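Two arms, one base, and a very long list of cable problems

So the two-armed robot is out of the workshop and living in my house now, which was the plan all along, although I'd pictured it happening back in April and with a lot less swearing. If you've been reading since the Rekcombe days (the Rekcombe being my first base, the one that tipped over if you looked at it wrong), you know the arms have been done for ages. It was everything underneath the arms that kept me busy.

The new base is called the Prolden, after the street I lived on when I drew the first sketch of it. It's low, rounded and heavy, and I put as much of the weight at the bottom as I could. I weighed the old one before I took it apart and it came out at 53 pounds with the arms on. The new one is 124. Yes, that's a big jump! Most of it is battery, and I regret nothing except the stairs.

I cut the base plate at the shared shop, on the big router, and it took me three tries. The first time I forgot to flip the drawing, so I had a beautiful plate with every hole mirrored. The second time the sheet lifted in one corner and the bit chewed a groove right through the spot where the motor mount goes. I went home and had soup. Third one was fine. If anybody local wants two slightly wrong base plates, come get them, they're leaning against my water heater.

The motors came from Van Wijk, the surplus place I keep going on about, and they're lovely, quiet things, but the connectors on them are a type I had never seen before in my life. I ended up cutting them all off and crimping new ones. Nine connectors, and I'd say I got good at it right around the last one. (Buy the decent crimper. I used the cheap one for the first few and had to redo every one of them.)

Then the cables. Oh, the cables. On a robot that sits on a bench you can let the wires hang however they want, and I had been doing exactly that for so long that I'd forgotten it was cheating. Once the thing is rolling around, every loop is a hook. My first idea was to run everything tight along the arm with zip ties, and it looked so neat, and then I bent the elbow all the way and popped the wrist plug clean out of its socket. So the loops are back. They stand off the arms more than I'd like, but they've got room to move and I haven't pulled a plug since.

I did try some braided sleeve from Brallatex on one of the spare cables, and it's nice stuff, just stiffer than I wanted. At the elbow it pushes back, and the arm settles a little high because of it. You could tune that out, I guess. I took it off instead and used it on the vacuum cleaner cord.

Software next, and I'll keep this short for the people who are only here for the sawdust. The arms run the same code as before with the speed turned way down, and there's a limit on how hard either gripper can squeeze. I've got a big stop button on a long wire that I keep in my pocket. The base has its own little board and the two sides talk to each other 200 times a second, or they do when I've remembered to plug in both ends. I spent an entire evening on a "communication bug" that was a cable lying on the floor. I'm telling you this so you'll check the floor first.

The job I've set for it is tidying the living room, and the first piece of that is throw pillows. I picked pillows because they're soft and you can grab one pretty much anywhere, and if it gets dropped, who cares. What I didn't think about is that a pillow doesn't have a real edge for a small fingertip to find. You come in from the side and the fabric just dents and slides away from you. Pinching a corner works much better, as long as the corner is pointing somewhere an arm can get to.
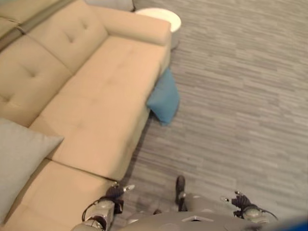

The other thing is reach. On the bench I had everything laid out right in front of the arms, and a real couch is deep! To get at anything near the back cushions the base has to come in close, and then there's hardly any space left to swing an elbow without bumping the front of the seat. I've been backing up, turning a bit, and coming in at an angle, which helps, but it's fussy to drive and I keep losing track of where my wheels are. A strip of foam along the front of the base is going on before I do much more of that.

Carpet is its own story. The wheels were picked for the shop floor, where they roll like a dream, and on carpet the base wants to hop a little when it starts from a standstill. I've softened the ramp on the motors, and I have a set of wider wheels half drawn up. Same axle, softer tread, and I'd like to get away with not cutting a fourth base plate, thank you very much.

I'm also thinking about new fingertips. The pale little pointed ones are great for picking up a pen, but for fabric I want something wider with a bit of grip to it, so there's a batch of test shapes waiting for me to find the right rubber. If you've glued rubber to printed parts and had it stay there for more than a week, please leave a comment and tell me what you used. Superglue was a mess and I've still got some on my thumb.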